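Give the Transport Crews Their Due

I have been writing about air forces for a long time, and every year I get the same mail. Readers want fighters. They want to know who turns tighter, who sees farther, whose missile gets there first. I love that stuff too, I really do, and I will argue about wing loading with anybody who sits down next to me. But this month I want to make the case for the people who fly the big, slow, gray airplanes with the ramp at the back, and for the people who load them, because I think they are the best thing any air force has and we treat them like a bus company.

I came home from Venilano last week with my head full of this. The airlift wing there let me hang around for a few days, and I got to sit in on briefings, ride in the back on two sorties and eat an alarming amount of bread in the crew room. The wing commander, Colonel Judit Oláh, has been flying transports her entire career and has the patience of somebody who has explained her job to a lot of visiting fighter pilots. I asked her what the hardest part was. I expected her to say night landings on dirt. She said, "Getting the second airplane out of the hangar." She meant parts. She meant mechanics. More on that below.

Start with what a transport crew has to know. A fighter pilot trains hard for a narrow set of jobs, and trains superbly. A transport crew has to be ready to drop paratroopers at 500 feet in the dark, then haul a water purification plant into a valley with one road, then carry stretcher patients at a cabin pressure the flight surgeon can live with. These can come up in the same week! The airplane is the same, the runway is different every time, and the load has never been weighed by anyone you would trust.

That last part is where I fell completely in love with loadmasters. I rode with one named Meifang Hao, a senior sergeant, who walked the cargo floor before departure with a pencil behind her ear and redid the balance sheet by hand after the computer had already done it. One pallet had been entered in the wrong position. The computer was perfectly happy with it. She was not, and we left nine minutes late, and I have never been so glad to leave late in my life. When I asked her about it she just shrugged and said the airplane doesn't read the screen.

People will tell you that this work can be contracted out. I have heard it from legislators, I have heard it from think tank people, and I heard it again at a panel in October from a man who had clearly never stood on a ramp in the rain. The idea is that civilian freight companies already move cargo all over the world, cheaply and on time, so why should a defense ministry pay for its own fleet? And for a lot of cargo I agree with him! Boots, canned food, office chairs, spare tires going from one big paved airport to another: put it on a charter and be happy.

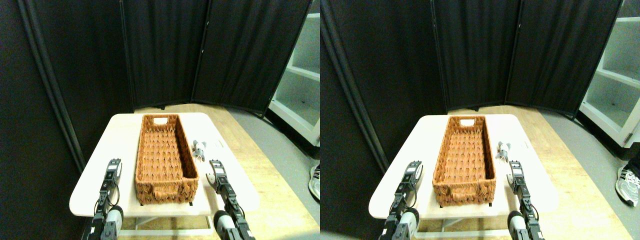 But the cargo that matters in the first two days of a crisis doesn't go to a big paved airport. It goes to a strip like Wolis, which I visited on the second sortie. Wolis is packed gravel with a slope at one end and goats at the other. The insurance on a civilian jet would be void before the wheels came down. Our crew did three passes to look at the surface, landed, kept the engines turning, pushed the load out and were gone again while I was still trying to find my notebook. A charter company isn't going to do that, and I wouldn't ask it to. Its pilots didn't sign up for it and its mechanics aren't trained for what gravel does to a propeller.

There is also the matter of who gets to say go. When the floods hit the Yin valley, the wing had its first airplane loaded before the paperwork had a number on it. Major Xuelian Jiang, who was running the operations desk that night, told me she made one phone call up and one phone call down. That was the chain. Over the whole operation the wing brought out 674 people, most of them sitting on the floor with cargo straps across their laps, which is exactly as uncomfortable as it sounds. With a contract you would have had a lawyer on the line, and then his lawyer, and the river doesn't wait for either of them.

So if they are this good, what do they need? Less than you'd think, and that is the part that gets me so worked up. They are not asking for a new airplane. They would take one, sure -- every crew room has a poster of something shinier -- but the airframes they have are sound. What they are short of is hours and hands.

Hours first. The wing's pilots were budgeted for 372 flying hours over the training cycle for the whole tactical program, all crews together, and that has to cover low-level work, airdrop, short fields and night vision goggles. You can keep people legal on that. I don't believe you can keep them sharp. Skills like flying formation at low level in the dark fade fast, and the pilots know it better than anyone. Captain Şükran Çetinkaya, who instructs on the airdrop side, keeps her own chart of when each student last did each event with her in the right seat. She built it on her own time. The official system only tells her who has expired, and she wants to know who is getting rusty.

Then hands. The colonel's second airplane was sitting in the hangar the entire time I was in Venilano, with its number three engine cowling open, waiting for a valve and for the one technician qualified to sign for it. The technician was on a course. The valve was on a truck. Both facts are boring, and I promise you that boring facts like those decide more operations than any dogfight has in my lifetime. Senior mechanics are leaving for the airlines, where the pay is better and the hangars have heat. I don't blame a single one of them. I'd like us to make it harder for them to go, with a proper technical career track, so that somebody who is brilliant with hydraulics can be promoted for being brilliant with hydraulics and doesn't have to become a mediocre office manager to get a raise.

I put this to Xiuying Lu, a retired logistics officer who now teaches at the staff school in Etell, and she was cooler on it than I was. Her view is that transport wings have always been last in line and have learned to hide how bad things are, because hiding it is how they keep flying. Every time a crew makes do, some budget office writes down that making do is possible. I found that hard to argue with, and it's been bothering me since. She thinks wings should refuse more missions. I can't quite see Colonel Oláh refusing anything with people waiting at the other end, but I can see the logic in making the cost visible on some quieter day, over some general's trip to a conference.

Fans of military aviation have a part in this too, and I include myself. We go to air shows and we cheer for the noise. The transport does its short landing demo early in the program, while everybody is still in line for coffee, and it's over before the crowd has found its seats. Next time, please, get there early. Watch how the airplane comes down at that ridiculous angle and stops in less room than a parking lot. Then go find the crew at the static display, where they will be standing around by the ramp, and ask the loadmaster how the floor rollers work. You will get the best twenty minutes of the entire show -- and probably a tour of the galley.

And write to your representative about flying hours. I know, it's the dullest letter you'll ever send. Mine went out this morning, two pages, and I attached the captain's chart with her permission and the names taken off. If I get an answer, I'll print it here.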